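Folding Laundry on the Bed: Shirts, Sleeves and Odd Pieces
Posted 21 Jun 2020 in Laundry and Closets
By Védís Stougaard

Most people I know fold on the bed. Tables are too small for a long-sleeved shirt and the ironing board is too narrow. A bed gives you room to lay the whole thing out, but a soft surface works against you. The shirt sinks in, the quilt bunches up under it, and the fold you made at the shoulder moves before you get to the hem.

Start with the surface. Make the bed first and pull the cover tight. If you have a woven summer mat, leave it on and fold on top of it. The slats are flat and firm, and cotton slides over them without dragging the bedding along. A large cutting mat or a sheet of stiff cardboard does the same job in winter.

Put the pile at one end and work in the middle. Take one piece at a time. Lay a shirt down with the collar away from you and pull each sleeve out to its full length before you fold anything. Wrinkles at the armhole come from skipping this.

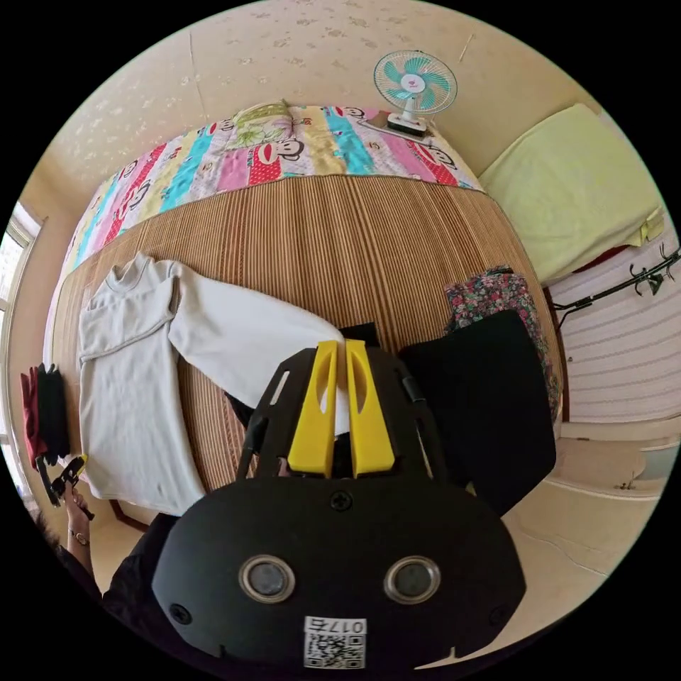
My mother always buttoned the top button and the third one down before she laid a shirt out, and the collar stayed put, wrote a reader named Custari after the first version of this page. I have since tried it and it does help, mostly with dress shirts. On a soft work shirt I only do the top one.

The basic fold for a long-sleeved shirt:

Lay it face down and smooth from the center out to the sides with the flat of your hand.
Fold one side in so the edge runs down the middle of the back.
Bring that sleeve straight down along the fold.
Do the other side the same way.
Fold the tail up a few inches, then fold the rest in half up to the collar.
Turn it over.

White shirts get checked before they get folded. Look at the cuffs, the inside of the collar and the lower front. A mark that goes into the drawer is harder to get out by December. Anything doubtful goes back to the wash, in its own small pile, away from the dark things.

If two of you are doing it, have one person at each side of the bed. Each takes a corner of the hem, pulls gently, and sets it down at the same time. This is faster for sheets and big shirts. For socks and T-shirts you will just get in each other's way.
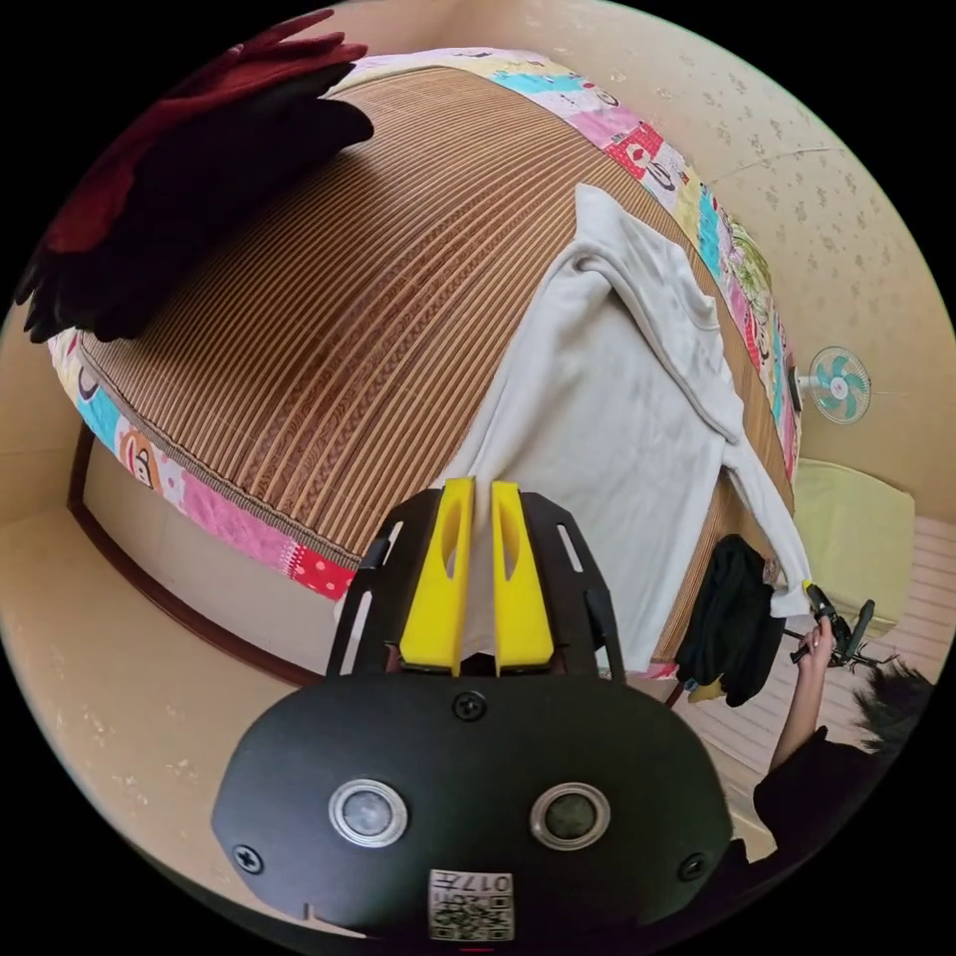
Doesn't the mat snag anything? I have one with a few split slats and it pulled a thread in a good blouse.

It can, yes. Run your palm along the slats before you begin, and rub down any rough spot with 300 grit sandpaper. Wipe off the dust with a damp cloth and let the mat dry. For knits and anything thin, spread an old pillowcase over the mat first.

Soft cotton pieces with no clear shape are easier to start in the air. Hold the piece up by two corners, let it hang, and give it one good shake – away from the lamp. Fold it over once while it is still hanging, then lay it down and finish the rest flat. Working near a window is best, as daylight shows lint and thin spots that a ceiling bulb hides. 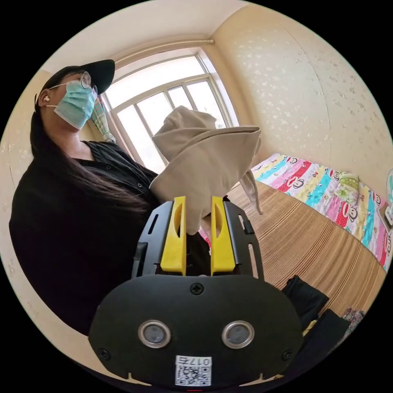

Beige cloth, lifted by the window and folded over itself.

Put things away as soon as the pile is done. A stack left on the bed gets moved to a chair at night and has to be folded again. Shirts go in with the fold facing out, darks on one side and whites on the other – heavier pieces at the bottom.

Next: how to store quilts without hard creases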